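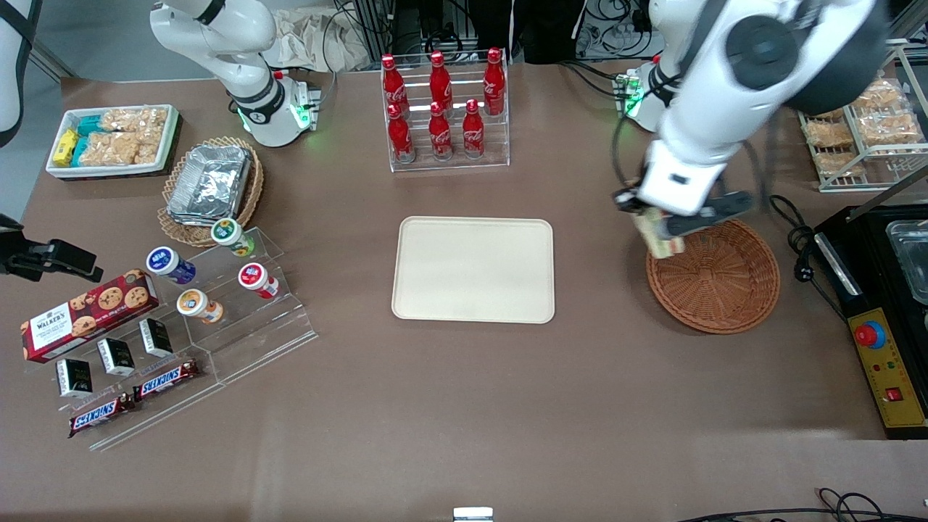
I've been reading up on snack stations, because we've got 90 people coming to a do in Budau and I've somehow been put in charge of the nibbles. The advice all says the same thing: decant everything, add height, use baskets. I remain to be convinced. Take the six Coca-Cola bottles on their clear two-tier rack, three up and three down. They look smart, I'll give them that. The first thirsty person takes one from the front and you've got a gap like a missing tooth. Then what, do I stand there all evening refilling it?

And the rack isn't free. The Mengal one I was pointed to holds six bottles. For 90 guests, most of whom will want a second drink, six bottles is an ornament. The rest will be in a crate under the table, where people will find them without any help from me.

Baskets next. The round wicker ones are nice enough, and small wrapped things do sit well in them. My quarrel is with the crumbs. Anything unwrapped goes straight through the weave and you're picking bits out of it in April. Wrapped snacks only, or line it with a napkin, which hides the basket you paid for.

I do like the idea of a stack of foil trays in a basket of their own. Cheap, light, and you can bin or rinse them after. But please pull them apart beforehand. I've watched a queue of grown adults trying to get a fingernail between two foil trays while the crisps went soft.

The clear stepped stands I can't make my mind up about. Fatora sell one and the reviews are all five stars from people who'd had it a day. How does it look after the third wash? Clear plastic in my kitchen goes cloudy by Christmas and shows every thumbprint before that.

Plain white tray with the packets grouped by colour: fine. Costs nothing, takes two minutes, and you can see when one sort is running low. I'd keep the yellow lot together and the blue lot together and leave it there.

Someone on the Brilusow page reckons you need 300 small packets for a party our size. Three and a bit each, on top of a hot supper? I don't believe it. I'm buying half that and keeping the receipt.

Current plan: one tray, two baskets, one borrowed bottle rack if my sister-in-law can find it. No stepped stand. Crate under the table. Will report back on how many packets come home again.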